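Pallitz gripper edges out Rimolow in simulated kitchen trials, but the controller did half the work

Skutine has put out the first batch of numbers from its gripper comparison, and the short version is that the Pallitz two-finger unit came out ahead. Not by a mile. The longer version is messier, and depends a lot on which controller was doing the driving.

The trials were run in simulation, all of them, between April and June. 428 pick attempts in the set released so far. Same arm throughout, same table, same objects, only the gripper model and the controller swapped between blocks. Real hardware comes later in the year, says the team, no month given.

Two grippers in this round. Pallitz, parallel fingers, a 90 mm stroke. Rimolow, also parallel, shorter stroke at 55 mm but a stronger close. Skutine had planned a third, a suction type, and dropped it when the contact model kept blowing up on anything with a curved surface. It may come back in the fall.

On the controller side, the stock position controller that most labs start from, and then the Cieślak controller, a force-limited scheme that backs off when the fingers meet more resistance than expected. The Cieślak code has been going around for a while but has mostly been tested on blocks and cans. Groceries are less forgiving.

What the release says on results, boiled down. With the stock controller the two grippers are close to a tie on boxes, and Rimolow falls behind on round fruit. The shorter stroke leaves very little room for error on the way down, and a small offset means one finger lands on top of the fruit in stead of beside it. With the Cieślak controller the gap on fruit shrinks. It doesn't close.
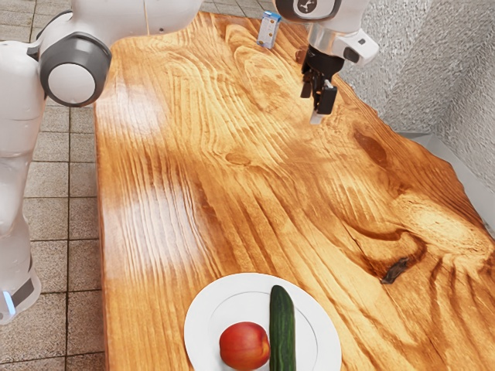
Long items were the surprise. Both grippers could get hold of a cucumber, and both lost it during the lift more than the team had expected, mostly when the grasp was off center and the thing pivoted between the fingers. Stronger close helped here, so Rimolow takes that category. Pallitz with the stock controller was the worst combination of the four on long items, which the writeup does say, though you have to get to the back pages to find it.

Tall cartons, different story. Easy to grip, easy to knock over. Most of the failures logged were on the approach, before the fingers had closed on anything, a fingertip clipping the top edge and sending the carton over. Neither gripper is really to blame for that one. The team puts it down to the approach angle and has already changed the planner for the next block, coming in more vertical and stopping higher for a second look before the final move.

Why simulation first? Cost, mainly. And bruised fruit. A bad controller setting on a real arm can wreck a finger pad or a peach, in the simulator you reset and go again. Skutine also wanted every gripper to face identical starting layouts, down to the rotation of each item, and doing that by hand for hundreds of attempts is slow work that tends to drift by the afternoon.

The usual objections apply and the release lists most of them. Simulated friction is a guess, even a well tuned one. Fruit in the simulator doesn't give when squeezed, so a gripper that closes too hard gets no penalty for it. That probably flatters Rimolow, and it certainly flatters the stock controller. There is no damage score in this round. One is promised for the next, based on peak contact force.

Glare is another one. The renderer was set up with a shiny wooden tabletop and strong light on purpose, to give the camera side of the pipeline somthing to struggle with. It did struggle. Pose estimates wandered when an item sat next to a bright patch, and the team pulled 9 attempts from the gripper scores where the estimate was so far off that neither gripper had a chance. Those are reported separately, in a table of their own. Fair enough, although it would have been good to see them in the main chart with a flag on them.

Cameras were not compared this time. One virtual camera, one fixed position, for the whole set. A wrist-mounted view is on the list and a lot of people will want to see that, given how often the arm's own hand hangs between a fixed camera and whatever is behind it.

Cycle times are in there too, for anyone who cares about speed. The Cieślak controller is slower, on both grippers, on everything. It creeps through the last part of the close. For a kitchen or a packing bench that may be fine, for a fast line it isn't. Skutine says it has not tuned for speed at all yet and asks readers not to treat the times as final.

Pallitz has already linked to the results from its product page, with the headline number and not much else. Rimolow had not replied by the time this went up, we will add a comment if one comes.

The scene files, logs and gripper models are up for download now. The controller settings are in a separate archive, and the first upload of that had a wrong path in the config, so if you grabbed it before noon get it again. Next block starts in August, with the new approach planner and softer finger pads for both grippers.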